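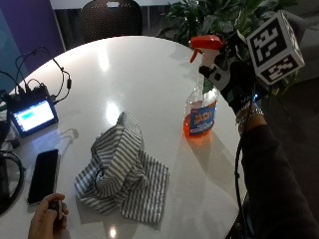 Round white table, striped cloth and orange spray bottle.

Trolldale Shared Rooms – Table and Surface Cleaning Check
Room 23, December round
Checked by: Mi-kyung Ha
Read over by: Man-sik Jeon
Marks used: OK / FIX / N/A

What a nice room to start the month with! The round table is everybody's favorite and it gets used hard, so most of the comments below are for that. The supply shelf and the floor come after.

1. SPRAY BOTTLES

1.1 Label on the bottle and readable – OK
Blue label with orange and white lettering, easy to spot from the door. Please keep turning the label outward when you put a bottle back on the shelf. I love being able to find things.

1.2 Liquid can be seen through the bottle – OK
Clear plastic, orange liquid, no guessing. The bottle on the table is only partly filled, so check the level before you carry it off to do the whole room.

1.3 Trigger head screwed on straight, no drips at the neck – OK
Red trigger. I tried it over the sink at the end of the round and it gave a good even mist.

1.4 Nozzle turned to OFF when the bottle is put away – FIX
Two bottles on the shelf were left on SPRAY. Kyung-hwa Jin has taped a small reminder at eye level, and it looks great.

1.5 No refilling from one product into another product's bottle – OK

2. CLOTHS

2.1 Striped cloths for tables only – OK
The gray-and-white striped ones are the table cloths. Plain yellow is for the sink, and please don't swap them, even in a hurry.

2.2 Cloth opened out and folded before wiping – FIX
A bunched-up cloth leaves streaks on a glossy top, and a folded one gives you several clean faces to work with. Fold in half, then in half again, and turn to a new face whenever the old one looks gray. It's so much quicker once you get used to it.

2.3 Used cloths in the lidded bin, not draped on chairs – OK

2.4 Enough clean cloths for a full day – OK
The new Unar stack arrived and they're lovely and thick. Wash them once before first use or they shed fluff.

3. ROUND TABLE

3.1 Top free of chips, cracks and sharp spots – OK
Went all the way around the rim with a bare hand. Smooth everywhere.

3.2 Table steady when leaned on – OK
Myung-ja Heo tightened the foot on the window side last month and the wobble is gone. Thank you!

3.3 Phones and other small things moved before spraying – FIX
There was a dark phone lying right along the edge. One nudge of an elbow and it's on the floor. Phones go on the side shelf, please.

3.4 Cables clear of the wiping area – FIX
Cables curve over the top on the left and one hangs down past the edge on the right. Spray onto the cloth first on that side, never straight at the table, and keep the liquid well away from anything with a lit screen.

3.5 Streaks – check against the light – OK
The overhead lights show up as bright spots in the gloss, which makes this an easy check. Crouch a little, look across the top toward a bright spot, and any smear jumps out at you. Then walk to the other side and look again!

3.6 No abrasive pads or powders used – OK
The scouring pads have moved to the kitchen for good.

4. HANDS AND SLEEVES

4.1 Watches and bracelets checked for snagging on cloths – OK

4.2 Long sleeves pushed up before reaching across – FIX
Easy to forget in cold weather. A cuff will drag through the spray and then across the part you just finished.

4.3 Hand washing after using any spray – OK
Soap topped up at 8 in the morning.

5. SUPPLY SHELF AND FLOOR

5.1 Heavy bottles on the bottom row – OK

5.2 Safety sheets in the folder – FIX
The Dumitrescu floor cleaner has no sheet. Ah-rin Kang is asking for a copy.

5.3 Floor dry around the table after cleaning – OK

5.4 Wet floor sign in its place – OK
Found behind the Trosta cabinet, moved back to its hook.

Comments from Man-sik Jeon: Agree with all of it. On 3.4, can we put 3 clips under the rim so the cables have somewhere to go? Order code in the catalog is 2512. On 2.2, I'm guilty as well and will fold from now on.

Reply, Mi-kyung: Yes to the clips! I'll fit them before the next round and recheck 3.3 and 3.4 at the same time.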